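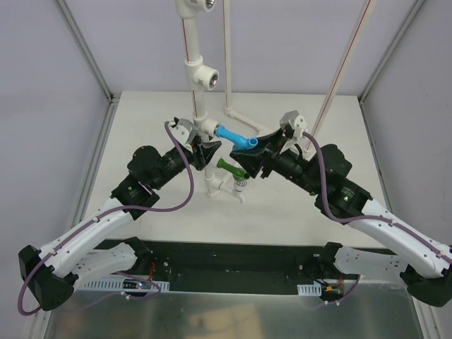
A chave da casa de Vindcombe

A minha tia deixou-me a casa, o piano e uma dívida de 20 na mercearia. Vinte quê, não dizia. Estava escrito num papelinho preso com um íman na porta do frigorífico, só o número e a palavra mercearia sublinhada duas vezes, e foi por causa desse papelinho que acabei por ficar em Vindcombe muito mais tempo do que tinha dito no trabalho.

Eu ia lá por um fim de semana. Ver a casa, abrir as janelas, decidir se vendia. Apanhei o comboio até Prunport e depois a camioneta, que faz o caminho todo pela costa e pára em sítios onde não há rigorosamente nada, nem banco, nem placa, e mesmo assim sai sempre alguém com sacos. Cheguei já de noite, com uma fome de lobo, e a chave não entrava na fechadura. Tentei dos dois lados, soprei-lhe, esfreguei-a na manga (vi isto num filme, acho eu) e nada. Estava a pensar se cabia pela janela da casa de banho quando a vizinha do lado abriu a porta em roupão e disse:

— Essa é a do piano.

E fechou a porta outra vez.

Pois bem, a chave da casa estava debaixo do vaso, como em todas as casas do mundo. Entrei, comi umas bolachas moles que encontrei numa lata e dormi vestida no sofá, com o casaco por cima dos pés.

De manhã fui à mercearia pagar a dívida. Queria despachar aquilo depressa, confesso, porque me fazia impressão andar pela rua principal com uma dívida herdada às costas. O homem do balcão ouviu-me até ao fim, limpou as mãos ao avental e abanou a cabeça.

— A sua tia não me devia dinheiro nenhum.

— Então o que é isto?

Ele pegou no papelinho, afastou-o dos olhos, voltou a aproximá-lo.

— São as valsas — disse. — Ficou a dever-me vinte valsas.

Eu ri-me. Ele não. Explicou-me, enquanto pesava cebolas para uma senhora que não tinha pressa nenhuma e estava claramente a ouvir tudo, que a minha tia tocava à quinta-feira com a janela aberta. A mercearia fica mesmo em frente. Um inverno em que as coisas lhe correram mal, ele foi-lhe fiando o café, o azeite, as velas, e ela disse que pagava em música. Ele achou que era um bom negócio. Ia assentando num caderno, e mostrou-me o caderno! Uma coluna de café e azeite, outra coluna de valsas, tudo riscado à medida que ela tocava. As últimas vinte não estavam riscadas.

— Mas eu não toco piano — disse eu.

— Ah — disse ele, e deu o troco à senhora das cebolas.

Saí de lá furiosa, nem sei bem com quem. Eu tive lições em pequena, isso é verdade, durante um mês de junho inteiro que passei em casa da tia, e lembro-me sobretudo do calor e das pernas coladas ao banco. Aprendi uma coisa só, uma valsa curtinha que toda a gente em Vindcombe parece conhecer e que vem de Hulau, do outro lado da baía. A minha tia dizia que era fácil. Não era nada fácil, a mão esquerda dá um salto a meio que eu falhava sempre, e quando falhava ela batia com o pé no chão e continuava a contar em voz alta como se nada fosse.

Nessa tarde abri o piano, só para ver. É um Dai antigo, castanho, com um castiçal de um lado e do outro o buraco onde devia estar o segundo castiçal. Cheirava a cânfora. Lá dentro havia partituras, uma fatura da luz, um pente e um envelope com o meu nome, e dentro do envelope, claro, a valsa de Hulau, com o salto da mão esquerda marcado a lápis vermelho. Ao lado ela tinha escrito: devagar.

Liguei para o trabalho e disse que estava constipada.

Quinta-feira abri a janela. Era quinta-feira, 29 de outubro, estava um vento desgraçado e as folhas da partitura não paravam quietas, tive de as prender com o pente. Toquei a valsa muito mal. Falhei o salto, parei, disse um palavrão que se deve ter ouvido até ao cais, e recomecei do princípio. Quando acabei, fui espreitar. O homem da mercearia estava à porta, de braços cruzados, a olhar para cima.

— Essa não conta! — gritou.

— Como não conta?

— Parou a meio!

A vizinha do roupão, que afinal também tem roupa normal, estava na paragem da camioneta e achou que contava. Puseram-se os dois a discutir no meio da rua. Passou um rapaz de bicicleta e deu razão à vizinha. A senhora das cebolas, a quem ninguém tinha perguntado nada, deu razão ao homem, mas disse que também não era preciso ser bruto. Eu fechei a janela e fui fazer café, e reparei que estava a tremer das mãos e a rir ao mesmo tempo, sozinha na cozinha da minha tia, com um casaco de lã dela que me fica curto nas mangas.

Voltei a tocá-la antes de anoitecer. Devagar, como estava escrito, tão devagar que mal parecia uma valsa. O salto saiu. Não saiu bonito, mas a mão chegou lá, e eu fui até ao fim sem parar, com o pé a bater no chão sem eu lhe ter pedido nada.

Desta vez não fui à janela. Fiquei sentada à espera que alguém gritasse qualquer coisa, e só ouvi o vento e, passado um bocado, a grade da mercearia a descer. Na manhã seguinte fui comprar pão e ele abriu o caderno sem dizer palavra, procurou a página, molhou a ponta do lápis na língua e riscou uma.

— O café acabou-se lá em casa, não? — perguntou.

Tinha-se acabado, sim. Pôs um pacote em cima do balcão, e quando eu puxei da carteira ele já estava a escrever na outra coluna.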